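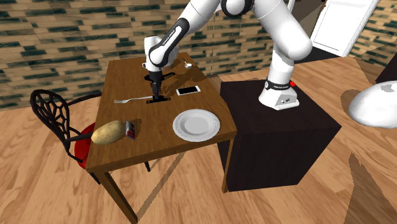 Should a school robotics club let its students work in simulation before they touch a real arm? I think it should, for most of the first year, and I will try to explain why I changed my mind on this.

I came to the club as a mentor 5 years ago, after a long time in a repair workshop. At that time I believed that a student learns a machine with the hands. You tighten a screw too much, it breaks, you remember it. When my colleague Stamatia Triantafyllou proposed that the new members should start with a simulated table and a simulated arm, I was against it, and I said so in a rather loud way. I said we would produce players of video games.

Our club is named Rerik, after the town where its founder spent his summers. We have two rooms, and one real arm which must be shared between all the groups. Before the change, a student in the beginners' group had the arm for perhaps ten minutes in one evening. The remaining time he watched the back of another student. The older ones, who were more sure of themselves, pushed to the front, and the shy ones learned to hold the cable. I did not see this as a problem then. I see it now, and I am a little ashamed.

In the simulator every student has an own arm. The task we give is clearing a table after a meal. We put on it a plate, a fork, a phone, a small carton and also a potato, and the student must decide what to take, in which order, and from which side the gripper should come down. The fork is much harder than it seems, for it lies flat and there is almost nothing to hold. The potato is a good teacher too. It has no straight side, and a student who wrote a program only for boxes must begin to think again.

Iraklis Fragkou, one of our students, spent the whole of November on the fork alone. His fingers came down too low and pressed the tabletop again and again. With the real arm I would have stopped him at the second attempt, because a new gripper is expensive and we wait long for the delivery. In the simulator I could leave him in peace. He found his mistake by himself: he measured the height from the wrong part of the hand. I am sure that he will not forget this, and I did not have to say one word.

There are things against it, and I do not want to hide them. The simulator forgives too much. A simulated cable does not get caught behind a chair. The light is the same in the morning and in the evening. Friction is a number which somebody has chosen, and some students believe in this number as if it came from nature. When our second group moved from the screen to the real arm before the Mastitz competition, their program was clean and well written, and it dropped the carton three times from four. They were angry with the arm. One of them told me that the arm was wrong.

For me this sentence is the most important argument of the other side. A student who thinks that reality is wrong has learned something bad, and he has learned it from us. So we made a rule. Whoever finishes a task on the screen must repeat it on the real table within 2 weeks, and must write down every difference in a paper notebook. We read the notebooks together. I find them more interesting than the programs.

Other clubs do it differently. At Chatzigeorgiou they begin with the real machine from the first evening, and their students are quick and have good hands. I respect this. But they accept few beginners each year, and we accept all who come. If you have many students and one arm, you must ask who is really using it.

Stamatia would like to go further and do the whole competition season on the screen. Here I do not follow her. In spring the real arm should belong to the students, also with the risk that they break something. I still have my tools.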